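Supper club goes back to steaming

I've been promising you all a word on the April supper since the last one ran out of dumplings, so let me get on with it! We had 346 replies to the food survey (thank you, even to the person who just wrote "more"), and the clear favorite was a steamed supper. I was thrilled. I've been hauling my bamboo steamer to work potlucks for years and have never once been asked for it by popular demand.

So I did a trial run of the menu. Pork and cabbage dumplings, stuffed peppers, a big bowl of greens, and rolls for anyone who thinks a meal without bread is a snack - that's me, by the way.

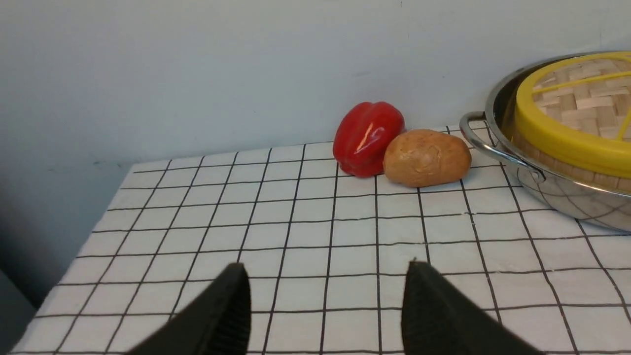

Nustinham Staff Social Club

The bamboo steamer sits on the big steel pot, and I've put it on the checked cloth next to a red pepper and a roll. If you have a pot with handles on the sides, please bring it, as we're short and the Dredham office needs theirs back. Line your steamer with cabbage leaves or parchment and keep an eye on the water. I let mine boil dry once and the kitchen smelled like a campfire for a week.

Flynn Donnelly is doing the peppers again, with rice and mushrooms this time, and he'd like to know by April 19, 2023 if you can't eat mushrooms. Put your name on the sheet by the Valline elevators or call me on extension 1202. Guests are fine, up to 2 each. Oh, and whoever left a blue casserole dish behind last time, it's still on top of my filing cabinet.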